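28 October 2026
Hernán Muñoz

4. Doors that say one thing and do another

4.1 The sign as apology

A door that needs a sign has already failed once. The word "PUSH" is an admission, usually made in brass, that the fitting above it has been telling people to pull. In the buildings surveyed for this study we recorded 2839 passages through doors, and the clearest pattern in the notes is how little the signs helped. People read the handle with their hand well before they read the notice with their eyes, and by then they had committed themselves.

The worst offender was the side entrance of the library at Skidham, where a handsome vertical bar invites a pull on both faces of a door that opens one way only. Three notices have been fixed to it over the years, each larger than the last. The newest is laminated and uses capitals. During one morning in September I watched a man read it aloud, nod, and pull.

Staff no longer notice. When asked, the deputy librarian told us the door was "perfectly all right once you know", a sentence that could be carved over the entrance of most public buildings in the country.

4.2 Handles and the absence of handles

The market hall at Gumlow offers a useful comparison. It was refitted on a small budget, and the money for handles seems to have run out halfway down the corridor. The doors at the far end have a flat plate on the push side and nothing else. These caused almost no hesitation at all. There is only one thing to be done with a flat plate, and people did it, often with an elbow and a tray of eggs.

Lever handles sit somewhere between the two. A lever tells the hand where to go and, with luck, which way to turn, but it keeps quiet about what the door will do next. The shape matters less than designers like to think. Rounded levers, square ones and a curly pair at Pitava that would have suited a hunting lodge all produced much the same wait. Figure 3 gives a plain lever set against a plain face.
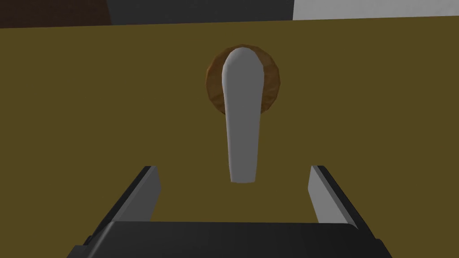
Figure 3. Lever-style handle, light grey, on an olive-brown panel.

The wait itself was short, and I do not want to make a tragedy of it. It showed mostly in the shoulders. A visitor would work the lever, lean, meet resistance, and then step back with the small cough of someone who had meant to do that. Of the 60 people who agreed to talk to us afterwards, 20 blamed themselves. Grajales, whose earlier work on stairs prompted this project, found the same thing with uneven steps - those who tripped apologised, sometimes to the step.

4.3 Habit

Regular users are a separate problem, as they had stopped using the doors as designed at all. At Pitava the office staff open the main door with a hip, at a point on the frame side where the paint has worn through. Asked to show us the proper method, two of them got it wrong. Both were quite cross about it.

It would be easy to conclude that fittings hardly matter, given that people learn. Our view is that they learn at some cost, and that the cost falls on whoever is new, late, or carrying something. The next section takes up the carrying of things, in particular umbrellas.

We use cookies to remember your reading preferences. Accept all | Manage settings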